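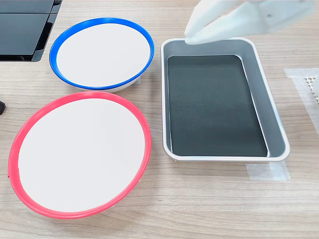

Tabletop station with the two bowls and the metal tray, gripper at the tray rim.

Trullo project, working group on manipulation methods
Minutes of the meeting held Sunday, August 19, 2018, Votville lab, bench room

Present: the Votville group, two members from Berisha, one from Trenia by phone.
Apologies: the Trenia software lead.

1. Minutes of the last meeting
Accepted with one correction. Under item 4, "grasp error" should read "release error."

2. Result of the release height comparison
Votville reported on the comparison agreed at the last meeting. The question was whether a policy trained on demonstrations with mixed release heights does better than one trained at a single fixed height. Both policies use the same network and the same training schedule. The full demonstration set now stands at 2897 episodes. Of these, 654 were held back and not used in training either policy.

The mixed-height policy placed objects in the requested container more often than the fixed-height policy. The difference was clear for the two bowls and small for the tray. Votville's reading is that the tray is larger and forgives a poor release. Berisha did not fully agree and said the dark mat may also matter, as it gives the camera a strong contrast against the metal walls. It was agreed that the present data cannot separate the two explanations.

3. Failures
The 204 failed trials were sorted by hand. In the largest group the object was let go while the arm was still moving, and it landed on the rim or on the table. The second group was wrong container, mostly blue bowl chosen when red was requested. Trenia asked if these came from the instruction text or from the images. Votville has not checked. In 43 trials the arm stopped above the tray and did not open the gripper before the time limit. These were scored as failures, and the meeting agreed to keep that rule, but to report them on a separate line.

4. Bench layout
The bowls have been standing close together with the blue one behind the red. Berisha pointed out that a release slightly off the near edge of the blue bowl can end up in the red one and be scored as a wrong choice when the choice was right. Options discussed were moving the bowls apart or scoring from the arm's path as well as from the final position. The second would mean going back through old trials. Decision: move the bowls apart for new trials, leave old scores as they are, and state the change in the write-up.

Trenia asked that the tape on the tabletop stay where it is until the new layout has been measured.

5. Next round
One run with the mat taken out of the tray, one with the mat left in, everything else unchanged. Same starting positions for both. No new demonstrations will be recorded before these runs are done. The request for a second arm was put off to the December meeting.

6. Actions
Votville: new bowl spacing, measured and written into the bench sheet.
Votville: check the wrong-container trials against the instruction text.
Berisha: draft of the scoring section, with the stopped trials listed separately.
Trenia: repeat the evaluation of both policies on the held-back episodes and send the tables to all.

7. Other business
The shared drive is nearly full. Raw video from the first pilot can be moved to the Berisha server once the checksums match.

Next meeting to be set by email.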